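Teaching the arms by hand – quick tips from the Gunwood bench

Scribbled between sessions, sorry for the order.

Clear the table first. Crumbs, bits of tape, all of it. Then park both arms in the same start pose every time. Same pose, same height. Saves hours later.

Go slow. Slower than that. If your hand jerks on the controller the arm learns the jerk. Borislav did 40 runs in a rush and we binned 15 of them.

Passing something from one gripper to the other – bring both in to the middle, stop, let the second one close properly, THEN open the first. Count one-two in your head. Most drops are people letting go too early.
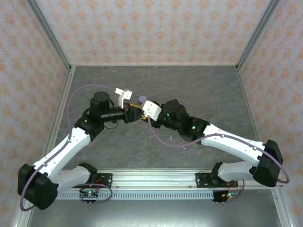
Cables next. Leave a decent loop at each joint so nothing tugs when you reach across. Tape or a soft tie, not a tight zip tie, they bite. Check the mounting screws on Mondays, they do work loose.

Fluffed a grab? Dont save it. Unless you're teaching recovery on purpose, in wich case put it in its own folder and say so in the name.

Change things a bit between runs. Move the object a thumb's width, turn it, swap who starts. Six the same teach it less than six different ones.

Stop when your wrists ache. Tea. Slavica Janevski swears by a folded towel under the elbows and she's right.

More on cleaning finger pads in June.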